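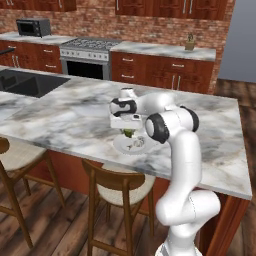
3. Simulated kitchen and plate task

The task scene was set up before any work on the real arm, which is still being assembled on a bench in the Zamivwood shared workshop. It is a rendered kitchen. The arm stands at the front of a marble-topped island and holds a small green item over a white plate. Stools, the sink and the stove along the back wall were kept in the model so that the camera views contain more than the arm and its target.

3.1 Method

Each run starts with the item already in the gripper above the plate. The controller lowers the wrist, opens the gripper and withdraws straight up. A run counts as passed if the item comes to rest inside the rim. Plate position was varied between runs within a 30 mm radius. Diarmuid Kavanagh wrote the reset script. I wrote the controller and the logging.

3.2 Results

We completed 1,588 runs, of which 370 failed. Most failures were caused by the item rolling after release. Lowering the release height to 24 mm reduced rolling but led to more contact between the fingers and the rim. The two effects have not been separated properly, and the figures for each height should be repeated with a fixed plate.

3.3 Transfer to the workshop build

The base plate and the first two joints are fitted. The wrist bracket had to be recut in January after the holes were drilled to the wrong drawing. Cable routing past the elbow is not settled. The simulation has no cables, so its joint limits are wider than we will be able to use.

Roswitha Oltmanns has asked for a stop switch on the bench before the arm is powered at full speed. This is on order. Wiring is covered in section 4.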